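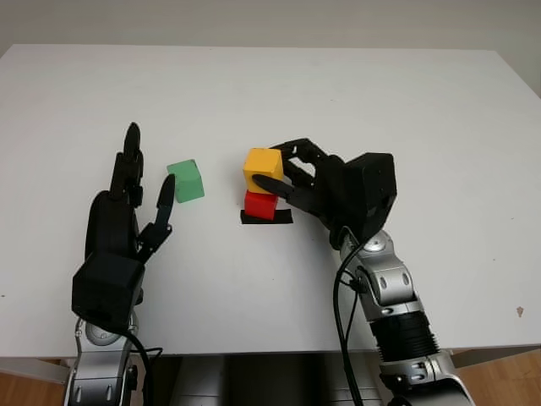 Table blanche, cube vert seul et pile de deux cubes sur le carré noir.

2 décembre - carnet de l'atelier accessoires, feuilleton Pitivis

Épisode 2 662, scène du parloir. Repris la vitre de séparation, toujours le même souci de reflet. Magdolna veut voir le visage de la mère et celui du prisonnier dans le même plan, sans que la rampe du plafond se dessine en travers. Première tentative avec la vitre inclinée vers le bas : le reflet part bien, mais l'inclinaison se voit sur le montant gauche dès que la caméra se décale. Deuxième tentative en laissant le cadre droit et en calant seulement le panneau à l'intérieur, avec de la mousse dans la feuillure haute. Mieux. Il reste un trait clair au niveau de l'épaule de Baiba quand elle se penche. Boris préfère de toute façon retirer le panneau pour les gros plans, à cause du son. On garde donc deux configurations : vitre calée pour les plans larges, cadre vide pour les champs-contrechamps. Noter sur la feuille de plateau laquelle est en place, la dernière fois on a tourné une réplique entière avec le mauvais montage et Kristóf s'en est aperçu au visionnage.

Combiné du parloir : le cordon métallique fait du bruit contre la tablette. Gainé de tissu gris sur la partie basse, ça s'entend encore un peu quand elle raccroche. Boris dit que le bruit du raccroché l'arrange et qu'il ne faut plus y toucher. Le cordon du côté prisonnier n'est pas gainé, à faire avant la reprise.

Décor de la cellule. Les panneaux de Drarkavwood sont arrivés, épaisseur correcte, mais la teinte ne correspond pas à ceux qu'on avait. Les anciens ont jauni sous les projecteurs. J'ai essayé de vieillir un panneau neuf avec un jus ocre très dilué, trois passages à l'éponge. À l'œil c'est presque bon, à la caméra le neuf ressort plus rose. Refait un essai avec une pointe de vert dans le jus, laissé à sécher contre le mur du fond. Je regarde demain matin sous la lumière du plateau et pas sous les néons de l'atelier, j'ai déjà perdu une journée comme ça sur le papier peint du café.

La banquette est trop longue. Sur le plan de Vilmos il y avait un jeu de 320 mm entre le bout de la banquette et la porte, et dans le décor monté on n'a presque rien, la porte touche le matelas avant d'être ouverte. Le plan est juste, c'est la cloison qui a été avancée pour laisser passer le rail de travelling. Vilmos n'avait pas été prévenu. Deux solutions : raccourcir la banquette ou faire ouvrir la porte vers l'extérieur. Une porte de cellule qui ouvre dans le couloir ne dérange pas la réalisation, mais le gardien entre de dos dans le script et il faudrait revoir son déplacement. J'ai demandé à Vilmos de dessiner la banquette courte. L'acteur doit pouvoir s'y asseoir et pleurer, il ne s'y allonge pas dans cet épisode. Pour la suite, à vérifier avec Kristóf.

Lettre de la mère. C'est l'accessoire principal de la fin d'épisode, donc plusieurs exemplaires. Il la froisse, puis il la défroisse, puis il la glisse sous le matelas. Le raccord est pénible : chaque prise donne des plis différents. J'ai préparé environ 10 exemplaires vierges de plis et deux déjà froissés puis aplatis sous un poids, pour les plans où on reprend après le geste. Les deux froissés ne sont pas identiques, mais le pli principal traverse la page au même endroit, au-dessus de la signature. Papier : celui de Fröhlich boit trop l'encre et l'écriture devient illisible en gros plan. Le bloc ordinaire de la réserve marche mieux. Écriture au stylo bille bleu, de la main de Magdolna, comme dans les épisodes où la mère remplissait ses carnets de commande au café. Ne pas confier la copie à quelqu'un d'autre, les spectateurs qui suivent depuis longtemps nous ont déjà écrit pour ce genre de chose.

Texte de la lettre : Kristóf a changé la deuxième phrase ce matin. L'ancienne version parlait de l'enterrement, alors que dans le nouveau montage l'enterrement passe après la visite. Jeter les anciens exemplaires, j'en ai retrouvé un dans la boîte du parloir.

Café : la machine à vapeur factice fuit de nouveau à l'arrière. Ce n'est pas urgent, on ne tourne pas au café avant la seconde quinzaine de décembre. La perceuse Drillness a son mandrin qui glisse, je l'ai utilisée pour les fixations du cadre mais il a fallu resserrer à chaque trou. Vilmos a la sienne si besoin.

Discussion avec Baiba pendant la pause, à propos des mains. Elle voudrait avoir quelque chose à manipuler pendant le long silence avant la réplique sur le procès. Le script ne prévoit rien. Un mouchoir, ça fait cliché, elle-même n'en veut pas. On a essayé la clé du casier des visiteurs, avec son étiquette en plastique. Ça marche bien, elle la retourne sur la tablette et on comprend qu'elle compte s'en aller. Boris a fait une grimace au premier essai - clé contre bois, juste sous le micro. Collé une pastille de feutre sur une face de la clé. Il faut qu'elle la pose toujours du côté du feutre, elle dit que ça ira. Il me faut un double de cette clé au cas où. L'étiquette porte le numéro 2, à garder pour la sortie, quand elle récupère son sac dans le casier.

Kristóf n'est pas encore décidé pour le dernier plan. Soit on finit sur la cellule, soit on revient au parloir vide avec le combiné mal raccroché. Pour nous la deuxième version demande que le combiné tienne de travers sans tomber. Essayé avec une boulette de pâte adhésive derrière le crochet : il tient, mais il pend trop droit, on dirait qu'il est collé. En laissant le cordon tirer un peu vers la droite, c'est plus naturel. Montré à Magdolna, qui préfère cette version. Je laisse la pâte en place ce soir pour voir si elle tient toute la nuit.

Reste à faire :
- gainer le second cordon
- panneau vieilli, contrôle sous la lumière du plateau
- double de la clé, même étiquette
- banquette courte, attendre le dessin de Vilmos
- recopier la lettre avec la nouvelle deuxième phrase (Magdolna passe après le déjeuner)
- mousse grise pour la feuillure, il n'en reste qu'un morceau dans le tiroir du bas

Ajout en fin de journée : le trait clair sur l'épaule de Baiba vient de la plaque de la sortie de secours, pas de la rampe. Carton noir posé sur le côté de la plaque, le trait a disparu au moniteur. Voir avec la sécurité si on peut le laisser pendant les prises.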